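July is quiet on campus, but there are still a few things on the calendar. The Skimham Hall film series runs for four weeks, and students get in free with an ID.

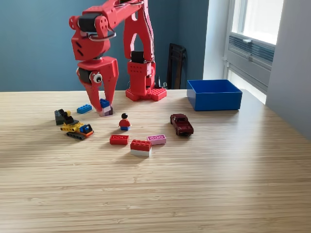 On Friday, Liesbeth Van Rooij reads from her new essays in the Coetzee Room. Doors open at 5 - go early if you want a chair.

The pottery sale is back too, with mugs for up to 10 dollars.

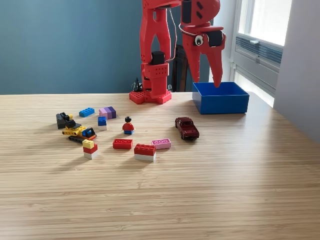

I'm skipping the Randinska concert, as I have a paper due. Parking behind the library is closed all month, so take the bus.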